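**灰色毛巾到底怎么叠才不占地方?**

板块:家务与收纳 / 毛巾和床品

---

**Aishwarya Sastry**(楼主)

大家好,我的中文还在学习,有写错的地方请原谅。

我们合租的房子在 Starndale,公用的柜子很窄,深度只有 42 厘米。我买了一批灰色的厚毛巾,毛圈很长,摸起来很舒服,但是叠好以后太厚,柜门关不上。我试过对折再对折,也试过卷起来。卷的方法比较好看,可是第二天它自己就松开了。

请问各位,厚毛巾应该折三折,还是卷?我希望拿一条的时候,别的不会一起倒下来。

---

**fjeld_torbjorn**

先三折,再对折,圆的那一边朝外。我家一直这样放。卷毛巾是给酒店拍照用的,在家里没有意思。

---

**Esther_N**

不同意楼上。我的柜子也很窄,卷的毛巾可以竖着放进篮子,拿一条不动别的。松开的问题是因为卷以前没有折角。先把一个角向里面折,卷到最后,把它塞进去,就不会松了。

---

**fjeld_torbjorn**

塞角要花时间。一个星期洗一次,每条都塞角,我没有这个耐心。

---

**Esther_N**

一条毛巾花不了几秒。您回帖的时间已经可以塞好两条了 :)

---

**Aishwarya Sastry**(楼主)

谢谢两位。我有一个也许很笨的问题:你们在哪里叠?我在床上叠,床太软,边总是对不齐。

---

**apolline_g**

一定要在硬的平面上叠。我用餐桌,先用干布擦一遍,不然桌上的小渣子和线头都会粘到毛圈里,灰色的毛巾上特别明显。然后把毛巾抖两下,铺开,用手掌从中间向两边抹平。抹平这一步比怎么折更重要。

还有一点,柔顺剂请少放。放多了毛巾变滑,叠好也站不住,吸水也差。

---

**fjeld_torbjorn**

抹平这个我同意。柔顺剂我不同意,我每次都放,毛巾没有问题。

---

**Sharon Rotich**

我站在 Esther 这边,不过要看毛巾的重量。我查了一下自己的毛巾标签,是 514 克每平方米,这样的厚度卷起来还可以。再厚的我就三折了。楼主的是多少?

---

**Aishwarya Sastry**(楼主)

标签我已经剪掉了,不好意思。毛巾是在 Zalton 的小店里买的,店里的人只说是“加厚”。

我听了 apolline_g 的话,现在改到大白桌子上叠。地方够大,只是先要对付这一团:
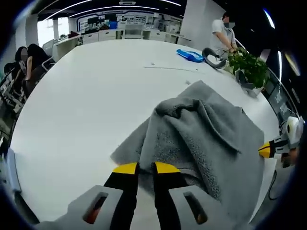
**毛巾和床品 · 叠之前的整理**

这种毛绒绒的布料堆成一团的时候,褶子很深,找不到角在哪里。我现在的办法是先不管褶子,抓住一条边,顺着边慢慢找到角,再提起来抖。桌面上那几粒小碎屑,还有一条细细的黑线,我也看到了,apolline_g 请不要骂我,下次先擦桌子。

---

**apolline_g**

不骂。但是请真的擦 :)

找角的办法很对。两个角都拿到以后,把它们捏在一起往上提,毛巾自己就会垂直,比在桌上拉来拉去省力。

---

**Esther_N**

桌上那盆绿色植物长得真好,叶子很密。请问是什么品种?

---

**Aishwarya Sastry**(楼主)

品种我不知道,我去问一问,回来告诉您。

---

**Sharon Rotich**

回到毛巾。您可以做一个小试验:一半三折,一半卷起来塞角,放进同一个柜子,用到五月再看哪一种还整齐。

---

**fjeld_torbjorn**

三折会赢。

---

**Aishwarya Sastry**(楼主)

好的,我来试。左边放三折的,右边放卷的。室友们已经知道了,他们答应我拿的时候不乱翻。还想问一句,浴巾太长,卷以前是不是要先竖着对折?

---

**Esther_N**

是的,先竖着对折,然后折角,再卷。长的浴巾如果柜子还是放不下,就竖着折三层。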